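Terkilham household episodes - data card
Version of Dec 1, 2025

What this is

Simulated robot episodes in furnished home interiors, stored as low-resolution RGB with joint states and a text instruction. We collected them to test one claim: that a policy trained on rendered rooms learns where things usually are, and that this carries over to rooms it has not seen. We are less sure of the claim than we were in September. Read the results section before you cite us for it.

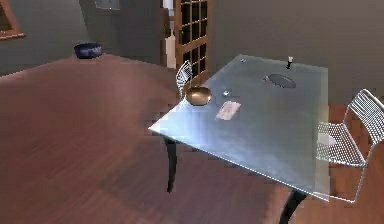 Lockwood Robot Learning Group / Data and Evaluation
Contact: Gyula Pap

Contents

2,000 episodes over 40 room layouts. Each episode is capped at 180 seconds of simulator time. Five layouts are held out and should stay held out. Please do not tune on them and then report them as unseen, which has happened with our earlier Darkine set.

Known problems

Glass. Tabletops render pale and see-through, and small clear objects on them are close to invisible at this resolution. Depth was not saved, so it can't help you.

Wire-mesh furniture is drawn with fine geometry but collides as a solid block. A gripper cannot pass a finger through it.

Objects sometimes start on the floor. The placement script allows it. We left those episodes in, flagged floor_start.
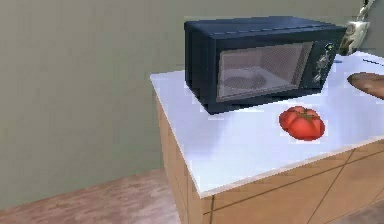 Kitchen episodes score higher than dining room ones, and we would not read much into that. Countertops are less cluttered, and the target tends to have a color that stands out from the surface. A baseline that reaches for the most saturated blob does embarrassingly well there - see baselines/blob in the repo.

Results, such as they are

The Granness policy beats the blob baseline on the held-out layouts. The gap shrinks when instructions are shuffled between episodes, but it doesn't close, so part of what it has learned has nothing to do with language. We don't know which part. Nothing was tested on hardware.

License: research use only. See LICENSE.txt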